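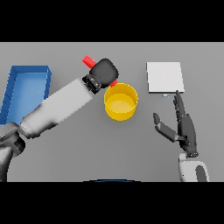

Simulated run: red piece in the gripper, yellow cup just below it.

The grip fault at Dirno took two weeks to find and one line to fix. We caught the engineer who found it on a break, coffee in hand, and she talked fast.

"It was the release," she said. "Not the grab. Everybody looked at the grab."

The task is small. Red piece, blue tray, yellow cup. The simulator, a Kao build, passed it 100 times straight. Then October, a new hand model goes in, and the fingers stop opening on command. Sometimes. No error in the log either.

"Sometimes is the worst word in my job," she said. "5 failures in 800 runs. You can sit there all afternoon and see nothing."

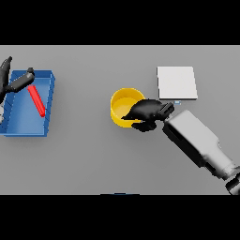
Credit: Jekex / simulation render

What worried her was the other arm. With one hand stuck closed, the second would still start its own move. Same table, not much room. In software thats a bad frame. On the real Skuvov cell it could be a broken finger, or someone's wrist.

"We pulled it off the hardware that morning. No argument."

The cause was a timeout. The open command expired before the new hand had finished reporting its postion, and the controller took silence as a yes. Now it stops both arms and waits for a person.

Is it fixed? "The timeout is. I want another 800 runs before it goes near the cell."

Those start tonight.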